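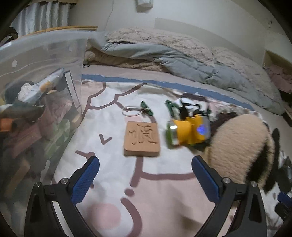
I have a confession. My bed is where projects go. I have a perfectly good desk, and it's covered in mugs, so the circuit boards and cables end up on the sheets next to the stuffed animals. My cousin Emmett Quintanilla came to stay in September (he's 7) and he wanted to know two things. What is a circuit board, and why is it green? I told him I'd write it all down, so Emmett, this one is for you, and for anybody else who likes to poke at things.

Let's start with the board itself. A circuit board is a flat, stiff piece of material with metal paths on it. Electricity is fussy. It needs a path to travel along, and it needs to get all the way around and back again, like a train on a loop of track. If there's a gap anywhere in the loop, the electricity stops. That whole trip is called a circuit, and the word comes from an old word for going around!

The metal paths on a board are mostly copper, the same metal that coats a penny. They're very thin. Before people made boards this way, they joined parts together with lots and lots of separate wires, and if you've ever tried to untangle a pile of cables, you can guess how much fun that was. Putting the paths flat on a board keeps them all in their places.

Now the green! The green is a kind of coating called solder mask (say it "SOD-er," the L is quiet). It covers most of the copper so that metal can't touch metal where it shouldn't. Green became the usual color a long time ago, and one reason people give is that it's easy on the eyes when you're checking tiny parts for mistakes. Boards can be red, blue, black or purple too. They work just the same.

So what about cables? Inside a cable there's metal, usually copper again, and around the metal there's a plastic or rubber jacket. Electricity moves easily through copper. It has a very hard time getting through plastic. We call the copper a conductor and the plastic an insulator. The jacket can be any color at all, so black cables and white cables could be doing exactly the same job.

Then there are lights. Lots of gadgets have a small light on them, and very often it's an LED. Those letters stand for light-emitting diode, which is a long name for a tiny part that glows when electricity goes through it in the right direction. Turn it the wrong way around and you get nothing. Blue was the hard one! People had red and green LEDs for years and years before anybody worked out how to make a good bright blue one.

My friend Dexter Benavides asked me about the wooden tile with the Chinese character carved into it, and I'm glad he did, because it's my favorite thing on the bed and it doesn't plug into anything. A character isn't a letter like A or B. Each one stands for a spoken syllable, and usually it has a meaning too. The lines in it are called strokes, and when you learn to write one by hand you learn which stroke comes first. Run a finger over a carved one and you can feel the grooves. They look darker than the rest of the wood, so the character is easy to spot from across the room.

If you want to try something yourself, go on a circuit hunt at home. Look, but don't open anything up! Never take apart a thing that plugs into the wall. A flashlight with its batteries out is a good place to start, with a grown-up next to you. See if you can find the shiny metal spots where the batteries touch, then trace the loop with your finger. Emmett drew his on paper and gave the electricity a face.

I still have to move all this stuff before bedtime. The plush gets to stay.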